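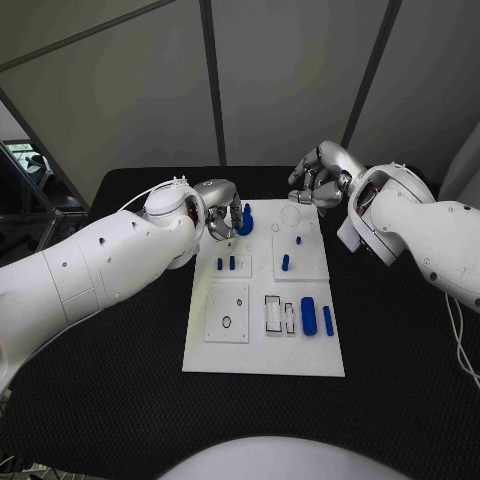

Section 4: Recording Demonstrations on the Peg Board

By now you've got both arms homed and the Wivden recorder talking to the hands, so well done, that's the fiddly part behind you. What follows is the bit most people come to enjoy, where you guide the arms through the board and Pusareo keeps a copy of everything for training. Put the kettle on first if you like, as a full set takes a fair while.

Before you begin

Lay the board on the black tabletop with its long side running away from the robot. The nearly square plate goes on the right, and the plate with the two dark-rimmed round openings sits nearest the robot on the left. The two rectangular sockets belong beside that one, and the thick block and the slim bar can wait along the right edge until they're wanted.

CAUTION: Keep your own hands off the board whenever the arms are live. If a piece rolls away, press Pause and let both arms settle before you reach in.

Recording an episode

1. Open a new session in Pusareo and choose Peg Board, Two Hands.

2. Set the speed to 20 per cent. You can bump it up to 60 once you've found your rhythm, but please don't go past that with the metal hands fitted.

3. Pick one blue piece and bring the nearer hand down over it from above, fingers curled. Park the other hand clear of the board, with nothing in its grip.

4. Press Record, then close the fingers gently. Wait for the tone before you lift.

5. Carry the piece to its place and lower it slowly. If it catches on the rim, back off a little and try again without stopping the recording. Those small corrections are worth their weight in gold to the learner.

6. Open the fingers, raise the hand and press Stop.

7. Label the episode Placed, Dropped or Abandoned. Dropped ones are welcome too, so do keep them.

Note: Leave the pieces you aren't using wherever they happen to be. A half-filled board is a perfectly good start, and we'd much prefer a mix of layouts to the same tidy one every time.

How many to record

A first model wants 500 episodes, shared fairly evenly among the pieces. If Pusareo shows a coverage score under 82, look at the Pieces tab to see which ones you've been neglecting (the slim bar is a common one!).

Note: Check the cables under each forearm between sessions. They should hang freely through the whole reach of the arm. If one has gone taut, re-route it as shown in Section 2.

Saving your work is covered in Section 5.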